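Planning the Second Workcell: A Conversation on Equipment Budgets

Print this article
E-mail this article

The laboratory manager at Lykkegaard has prepared equipment requests for manipulation research through several budget cycles, and the next one is due in August. The current request covers a second tabletop workcell for the group's food and beverage service project, known internally as Veto. In an interview for this publication, the manager discussed how the request was assembled and what it leaves out.

"The arm is the line everyone reads first," the manager said. "It is also the line I worry about least, as the price is known and the vendor will hold it." Two quotations were obtained, one from Dotell and one from Jakon. The Jakon bid was lower, but its delivery period was given as 25 weeks, and the group elected to pay more for an earlier date.

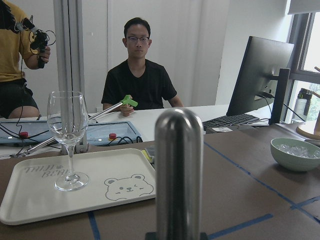 Labor was the larger difficulty. Handheld grippers allow a person to demonstrate a task directly, and the manager expects to purchase two more sets. Operator hours, however, are charged to a separate account with its own approval. "We once bought hardware that sat for a whole quarter while the staffing request was under review," the manager said. "Both forms now go in together."

Household goods receive their own heading in the budget. The first year's request had placed them under miscellaneous supplies, with an allowance of $73. The revised figure is $248 per station, which includes replacements for breakage. The manager asked that glassware be listed by model, so that a replacement matches the original. Cups, baskets and trays may be bought from any retailer.
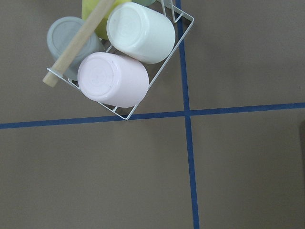 Plastic cups in a white wire basket, with blue tape marking the floor.

Asked about consumables, the manager acknowledged that they had been underestimated. Ice, fruit, paper and tape are inexpensive by the unit, but they are used daily and cannot be ordered a year ahead. "Purchasing would like one order for the year. I cannot place one order for limes," the manager said. The two offices have since agreed on a monthly card limit.
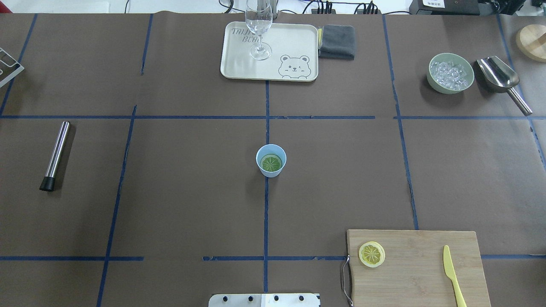
Table coverings fall under the same limit. The group replaces the paper on a fixed schedule and lays the tape again from a printed template, a task for which the plan allows 15 minutes per station. The manager would prefer a permanent marked surface and has requested a price for one, though it will not be part of this year's submission.

Spare parts remain under discussion. The Dotell quotation includes one set of gripper fingers, and the manager has asked for a second — at the bundled price, if the vendor will agree to it. Service coverage after the first year has been listed as an optional item. "I would rather see it declined in writing than left off the page," the manager said.

The request will be reviewed with the department's other capital items before the end of the summer.

Print this article
E-mail this article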